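Small Candy, Long Memory

Jul 30, 2023
Print | E-mail
11 comments | 2 shares

Brigitta Wallner has been making hard candy in the same kitchen for most of her working life. Her company, Skindau, sells it loose by weight or in plain paper bags, and most of the recipes came from her aunt, who wrote them on the backs of delivery slips.

Hard candy is a simple product. Sugar, glucose syrup and water are boiled, flavored, cooled on a slab and cut. The trouble is moisture. On a humid morning in August the pieces turn sticky before they can be wrapped, and Wallner has sent the whole crew home by noon more than once.

"You can fight the weather or you can make fudge," she says. "In August we make a lot of fudge."

She sold her first 1,000 bags from a folding table outside the Odier bakery. Last year the mail-order side alone shipped 3,731 boxes, many of them to people who grew up nearby and moved away. They write in asking for flavors she dropped years ago. Violet gets the most letters. Anise gets the angriest ones.

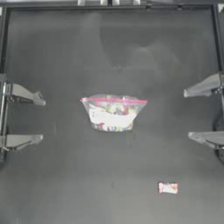
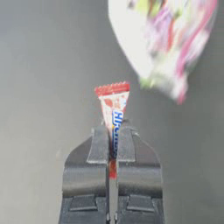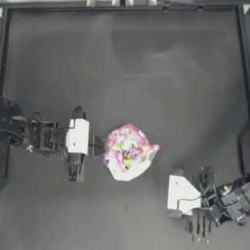 Center: a small wrapped candy, held upright.

Wrapping is where a small maker spends its money. A twist wrap costs more than a sealed bag and keeps less of the damp out, but customers like the sound of it, and they like having something to do with their hands afterward. Wallner tried a sealed pouch for one season. Sales at the counter dropped, and she went back to twists.

The new flavor this year is Conceição, a burnt orange drop named after the street where she stayed on a trip to Portugal. It took four months to get right. The early batches were bitter, and one of them went cloudy overnight — she still doesn't know why.

Larger companies have asked to buy the recipes. She has said no each time, though she did read the last offer twice. Her nephew wants the business and has started on the early shift, where he mostly cleans kettles.

Print | E-mail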